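App removed from the store in my country - can I keep using it?

Posted by Merja Halonen in Apps and Regulation

I run a small craft page and most of my orders come through a video app called Trivetti. The regulator here has told the app stores to take it down from July while they look at where user data is kept. It's still on my phone and still opens. Will it stop working, and could I get into trouble for using it? I have 282 videos on there and no copies of most of them.

Ibrahim
Moderator

A removal order of this kind is normally aimed at the stores and the company, and ordinary users aren't covered by it. Read the text of yours to be sure. If it only mentions distribution, the copy on your phone should carry on for now, but you won't get updates. Sooner or later an old version stops talking to the server, and security fixes stop on the day it's pulled.

Don't delete it to free up space, as you may not be able to get it back. The same goes for changing phones.

For the videos, look under Settings, then Privacy, then Request my data. The export comes in batches of 100, so you'll need three requests. Captions are in a separate file. Comments aren't included. 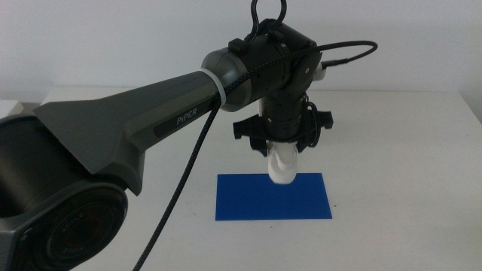

Start the export well before the cut-off, because the queue gets long when a lot of people ask at once. Mine took from lunchtime to late evening and the first link had expired by the time I saw the email. Save a list of your regular customers somewhere else too.

hanmont_dave

just use a vpn, everyone does

Cestix

A VPN won't help much with this one. The store goes by the country on your account and not where you seem to be connecting from. Changing that country can lose you any balance you've got left - I lost 300 credits doing it for a different app.

I'd put a link to another page in your profile now, while people can still see it.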